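How do robots learn to tidy a kitchen?

Quick one this week because lots of you asked after the November open day. How does a robot KNOW how to do stuff? Short answer, it doesn't. Not at first. Somebody has to show it. And then show it again. And again.

Let's get going.

Think about tying your shoes

Did you learn from a list of rules? Probably not. Somebody did it slowly while you watched, then you had a go, got it wrong, had another go. You needed maybe a few weeks of mornings and a patient grown-up.

A robot that learns is a bit like that, only much slower to catch on. You might need to see a thing five times. Our learning program at Rullholm wants 3000 goes at it before we even bother testing. Yes, three thousand. Of one job!

Each go is called an example. Or a demonstration if you want to sound posh. Or a demo if you're in a rush, like me.

So what is in an example?

Mostly it's a little film. A camera sits up high, at head height, looking down at the hands and whatever the hands are doing. It has to be up there. If you filmed from across the room the program would see somebody's back and a lot of elbow, and you can't learn much from an elbow.

Along with the film there's a label. That's a few words saying what the job was. "Put the spoon in the bowl." "Pull out one tissue." Someone types these in. Spelling counts, I once typed "wipe the coutner" on a whole batch and had to go back and fix every single one.

Then there's a start and a stop. The program needs to know when the job begins and when it's done, otherwise it thinks scratching your nose is part of the washing up.

Why kitchens?

Kitchens are tricky, that's why. In a factory the same part turns up in the same spot all day long. At home things are all over the place. One day the bowl is at the back of the worktop, next day it's in the sink, next day the cat is in it.

And things squash! And bend, and rip. A wooden block stays the same shape wherever you grab it. Now pick up a tissue by one corner. Now pick it up by the middle. Totally different shape, same tissue. Robots find this really hard. Bags, packets, cloths, paper, anything floppy. So we collect extra examples with things like that.
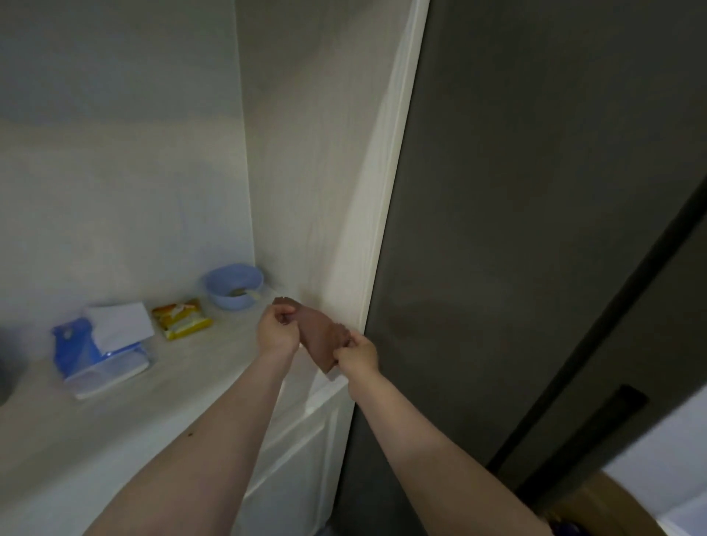 Fadi Majali thinks we should film more of the goes that go wrong. If the program only ever sees people getting it right, he says, it won't have a clue what to do when it drops something, and it will drop something. He would like one in every ten to be a muddle, with the bit where you sort the muddle out left in.

I think he's mostly right. But you can't fake it too much. A pretend drop looks pretend, and then the robot learns how to pretend to drop things. Not helpful.

Two hands are harder than one

Try this. Hold a scrap of paper in one hand and try to tear it. Just one hand. Bet you ended up crumpling it.

With two hands it's easy, and you don't think about it at all. One hand holds still, the other one pulls. Or both pull. Your brain sorts out which.

A robot with two arms has to learn that as well. If the left arm pulls too early the right one hasn't got hold yet. If they both squeeze too hard, scrunch. So for two-handed jobs we want to see BOTH hands on film the whole time. Sounds easy. It isn't, your hands wander off when you're not thinking about them.

Changing things round

This is the part visitors always find odd. We do the same job lots of times but keep messing with the stuff near it. Shift the bowl along a bit. Turn the tissue box. Put a snack packet down, take the packet away. Lights on, lights off.

Why? Well, say the tissue box was always in the same place in every example. The program might decide the tissue box is part of the job! Then you put it in a kitchen with no tissue box and it's stuck.

We use 18 kitchens at the moment. A few are pretend ones we built at Trorkeck, the rest belong to people who let us come in. Every one has different cupboards and a different fridge. Good. The more different the better.

How many can you do in a day?

On a good day one person can do 130. On a bad day 70, usually becuase the camera strap is slipping or the batteries are flat. Got your calculator? If one person had a good day every day, they would need just over 23 days to reach 3000. All bad days and it's nearly 43. That's for ONE job, remember. We've got a long list of jobs.

Then it all gets checked. The Calloway team look through every film and chuck out the blurry ones, and the ones with a hand missing, and the ones where the label is wrong. (Sorry, Calloway.)

Have a go yourself

You can play being the robot. You need a friend and a tea towel.

Your friend folds the towel while you watch. No talking. Then you fold it exactly how they did. Same corner first, same hand.

Now scrunch the towel up and drop it on the floor the other way round. Fold it again, same result please. Harder? You just did what we ask the robot to do, starting from a mess it hasn't seen before.

Extra hard version, wear oven gloves.

Words to know

Example: one go at a job, filmed and labelled.
Label: the words that say what the job was.
Training: when the program goes through all the examples and gets a bit better each time.
Model: the name for the program once it's been trained. Nothing to do with model aeroplanes.

Next time we're off to Rendener to look at robot wheels and why they hate carpets. Send your questions in before then, and please put your age on, some of you keep forgeting.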